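FOR IMMEDIATE RELEASE
November

Tidwood wool and knitwear fair returns to Illville, with more chairs this time

ILLVILLE – The Tidwood Knitwear Fair will take over the Illville Showgrounds again this November, bringing 96 stallholders, a mending room, a fleece auction and a tea tent that has been moved well away from the alpacas.

Last year's fair drew 1520 visitors through the gate, which pleased the organisers, and 408 of them to the single coffee cart, which pleased them less. There will be three carts this year. One has promised to stay open past lunch.

Now in the hands of Tidwood, the Illville yarn mill, the fair began as a clearance sale in the mill's loading dock. It has since acquired a program, a car park and a set of rules about who may handle the fleeces before judging. The mill would like it known that the rules apply to everybody, including those who have been coming for years and know what they're doing.

The theme is texture. Tidwood chose it after two years of colour, during which the judges saw more mustard cardigans than they felt able to discuss. Entries in the open class may be knitted by hand or machine, in any fibre, provided the surface has something going on. Cables, bobbles, loops, tufts and ribs are all welcome. A plain grey scarf may still be entered, but should expect stiff competition.
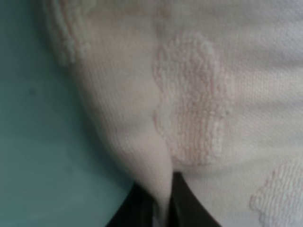
Raised, looped patches on a pale pinkish-white knit.

Baby and nursery knits have their own class for the first time, following several frank letters. Garments will be judged on finish, softness and how well they are likely to survive a hot wash carried out by a tired person. Bonnets are permitted. Bonnets with ears will be judged separately, as feelings on the matter run high.

Naylor, the haberdashery on the main street, is running the mending room. Visitors can bring one item each and be shown how to fix it, with darning in the morning and zips after 2 p.m. Naylor asks that items be clean. It asked last year as well.

The fleece auction starts at noon in the sheep pavilion. Buyers should register at the front desk and collect a paddle, and should resist waving to friends during the bidding. The record for a single fleece at Illville stands at $1253, and the fair's office maintains that the winning bidder meant it.

Families are catered for with a finger-knitting table, a spinning demonstration and a small maze built from hay bales. The maze has been made easier. Dogs are welcome on leads outside the pavilions, though not in the yarn hall, where an incident with a skein of mohair is still being untangled.

Travel to the grounds is simple enough. Clonow Coaches will run a shuttle from the railway station every half hour from 8:30 a.m., with the last bus back at 5 p.m. Passengers with spinning wheels are asked to travel early and to have them folded, if they fold. Parking is on the grass behind the grandstand and depends heavily on the weather.

Entry forms for all classes are available at the Tidwood mill shop and at the Naylor counter. Completed forms must come with the garment, a name label and a short note on the fibre used. "Wool, I think" will not be accepted.

Gates open at 9 a.m. Admission is payable at the gate by cash or card, and children get in free. Seating in the tea tent is not reserved, whatever the cardigan on the chair might suggest.

Media enquiries: Tidwood Knitwear Fair office, Tidwood mill, Illville. The office is staffed on weekday mornings and closes for lunch.

ENDS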